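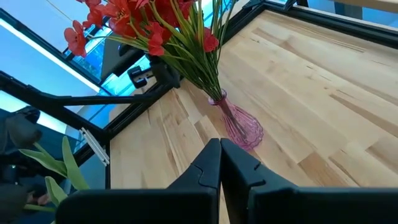 Cumero Serviced Rooms
Communal table and display check
Used at Campbell House and Duris House. One sheet per table, filled in at changeover. Mark each line OK, Action or N/A and write a comment where there is anything to say.

Sheet for: Campbell House, breakfast room, block-top table
Month: December
Time started: 7 am

SECTION A: TABLE TOP

A1. Surface clean and free of crumbs and sticky marks
OK. Wiped down before the check.

A2. Strips tight, no open joints
OK. Ran a fingernail across the joints at both ends and nothing catches.

A3. Splinters or raised grain along the edges
Action. Rough patch on the window side, underneath the lip where people rest their hands. Sand lightly by hand and re-oil. Do not use the power sander on this top.

A4. Knots sound, no loose filler
OK. The darker streaks are in the timber and are not stains. Please stop reporting them.

A5. Oil finish
Action. Water no longer beads at the window end. Two thin coats of Trulludura, left overnight between coats. Oily cloths to be laid flat outside to dry, never balled up in the bin.

A6. Stability
OK. Leaned on each corner. One leg bolt took a quarter turn.

SECTION B: VASE AND FLOWERS

B1. Vase free of chips and cracks
OK. Checked the rim and neck with a dry cloth, then the ribbed part lower down. Pink glass hides hairlines, so hold it up to the window when you look.

B2. Vase stands level and does not rock
OK. No felt pads fitted. If pads are added they must be the thin ones, as the thick ones make it wobble.

B3. Arrangement not top-heavy
Action. The stems are long for the vase and the red flowers lean out to one side. Passed a light push test at the neck but only just. Either shorten the stems or put glass pebbles in the bottom. Repeat the push test afterwards.

B4. Stems secure, no exposed wire ends
OK. Felt along the stems with gloves on. If you cut them down for B3, tape the ends.

B5. Dust on petals and leaves
Action. Artificial flowers need doing every changeover and these were missed last time. Cool hairdryer outdoors, then a soft brush. No spray cleaner, it takes the colour out.

B6. Clear of candles, heaters and hot plates
OK. Minimum gap is 300 mm from any hot plate. No candles at either house.

B7. No water in vase
OK. Dry. Guests do sometimes top it up, so check each time, as a leak will mark the oil.

SECTION C: AROUND THE TABLE

C1. Walkway clear
OK.

C2. Extension lead
Action. The 3000 W kettle was plugged into the extension lead again. Moved back to the wall socket. Label needed on the lead.

C3. Lighting
OK.

RESULT
Table can stay in use. A3 and B3 to be done before the next guests arrive. A5 to wait until the room is free for 2 nights. Label for C2 is on order. Copy of this sheet to go in the Campbell folder, behind the boiler record.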